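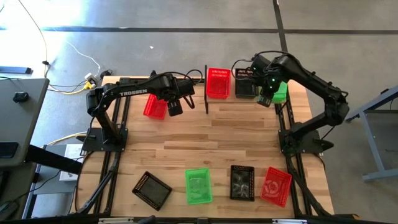 Tidying is the chore I'd hand over first if I could, well ahead of vacuuming or dishes. I've been keeping loose track of whether a machine can do it yet, mostly because our house runs on sorting. Laundry goes by person, recycling goes by type, and the kids' drawers go by whatever system they invented that month. Take a job as small as putting baskets away by colour. With red, black and green ones spread over a wooden table and a robot arm on either side, one marked Trossen, you've got most of what makes household work hard in one spot. Mesh is awkward to grip, the rims are thin, and a light basket tips as soon as you touch one side of it.

I did this kind of work by hand for years. Before I moved into office work I was at Karaki, a kitchenware wholesaler, on the returns bench. Stock came back in cartons of 12 and we nested it by size and colour before it went out again. It took me one afternoon to learn and I never thought of it as skilled. I'd guess I handled nearly 400 pieces on a busy day, and most of that time my mind was on something else.

Chun-hung Tsai worked the bench beside mine. He's at Birna now, looking after packing equipment, and we still catch up over lunch when he's in town. I asked him in December whether he'd trust a two-armed setup with our old job. He said picking up would be fine. It was the nesting he'd worry about. When two baskets stick together you feel it in your wrist before you see it, and you give them a bit of a shake. A parallel gripper has two fingers that open and close, so the shake has to come from somewhere else, either a second arm holding the bottom basket or a lot of practice runs.

He also made a point I hadn't considered. On a shop floor you can change the job to suit the machine. At Birna they moved one line to stiffer bins with a wider lip and the jams mostly went away. Nobody is going to replace everything in their cupboards so a robot can put it away.

At home we have a Nameo robot vacuum, 22 months old, and it's good at the one thing it does. It still needs the floor cleared first, and clearing the floor is the part I don't like. My sister bought a Vondau lawn mower and has the same complaint about hoses and dog toys. Both machines do the easy half, once a person has done the fiddly half.

So my answer for now is partly. If the objects are known, the table is clear underneath and someone is there to step in, I think sorting by colour is within reach. Folding a fitted sheet or emptying a school bag is a different matter. I wouldn't ask for 100 percent either. If something could put most of the toys in the right tub overnight and leave the odd ones in a pile by the couch, I'd be happy to deal with the pile in the morning.

Chun-hung thinks I'll be waiting a while, and he's told me to buy bigger tubs.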